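Table rig walk-round before the sweeping trials, with my comments
Prirnholm lab, August round. Filled in by me (Evanthia), second signature Jhun Ocampo. 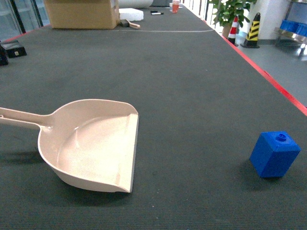 I've kept the boxes short and put the moaning in the comments, as Roswitha asked after the last one ran to six pages. The method we're checking for is the two-stage one: the policy picks where to put the tool down first, and only then plans the push. Most of what goes wrong with it goes wrong at the table, so the table gets more lines than anything else.

1. TABLE AND CARPET

1.1 Carpet flat, no lifted corners or bubbles
OK
Comment: Ran my palm over the lot. There was a bubble last time and the push force readings went silly for a whole morning, so I'm a bit obsessive about this one now.

1.2 Red edge strip stuck down along its full length
OK, watch
Comment: Fine today. I can get a fingernail under it in one spot, and I've pressed it back. Mark Anthony has the good tape, please ask him before using the cheap stuff - it leaves goo.

1.3 White line straight and not peeling
OK
Comment: Everything past the line counts as out of play for the policy. If you move the line you have to tell me, because the placement results get scored against it.

1.4 Table feet locked
OK

2. OBJECTS IN PLAY

2.1 Dustpan free of cracks, front lip not chipped
OK
Comment: Scuffed on the inside but the lip is sound. Please don't swap it for a shiny new one halfway through! The depth readings on the glossy bit at the back are already the hardest part of the whole job, and I want them hard in the same way for every run.

2.2 Blue block clean, no sharp edges
OK
Comment: Wiped it with a damp cloth. It's meant to start at a bit of an angle, so don't square it up to be helpful (Rommel, I'm looking at you).

2.3 Clear gap between block and dustpan at the start
OK
Comment: The gap is the whole point of the placement stage. With the two close together the old one-stage method does nearly as well as ours, and it's only when the push gets longer that you see a difference. In the pilot we did 74 long pushes and the old method left the block short in 24 of them. Ours did better, but I'm not putting our number on a checklist until Roswitha has been through the logs.

2.4 Spare objects kept behind the white line
OK, with a grumble
Comment: Brush, marker, cup, foam and the cardboard box are all allowed back there as clutter. Round things are my worry. A marker that rolls over the line mid-run spoils the run, and we have to throw it out even if the push was lovely.

3. FLOOR AND WALKWAY

3.1 Cones out
OK
Comment: Both of them, the red and white one and the yellow and black one. They live near the plant and that's where I'd like them to stay until we've finished.

3.2 No cables or bags on the floor beside the table
Not OK at first look, OK on second
Comment: My own rucksack. Sorry.

3.3 Blue bins on the shelving pushed fully back
OK

4. STOPS AND LIMITS

4.1 Emergency stop pressed and released, both buttons
OK
Comment: Jhun pressed, I watched the status light, then we swapped over.

4.2 Speed cap loaded in the Rarnex controller
OK
Comment: Check it after every restart, please. It has come back up with the default in it before, and the default is far too lively for people standing at the table.

4.3 Log disk has room
Not OK
Comment: We need space for 3000 runs and there was room for 2000. Rommel is moving the old Privora recordings off tonight. Until that's done we can do the short pushes only, and please start a fresh folder for them.

5. LIGHT

5.1 Glare on the tabletop checked from the head camera
OK, with a note
Comment: The windows are at the far end, so the light changes a lot through the day. I checked at 9.30 and want somebody to look again after lunch. If the placement scores dip in the afternoon I'd like to know whether it's the method or the sun.

5.2 Time written on the run sheet
OK
Comment: Start and finish, please, not just start.

STILL TO DO
Disk space (Rommel)
Edge strip, one spot (Mark Anthony)
Afternoon glare check (whoever is in)
Send me the pilot logs back with your notes on (Roswitha, no rush, but before the long pushes start)

Cleared for short pushes. Long pushes on hold until 4.3 is ticked and Jhun and I have both signed again.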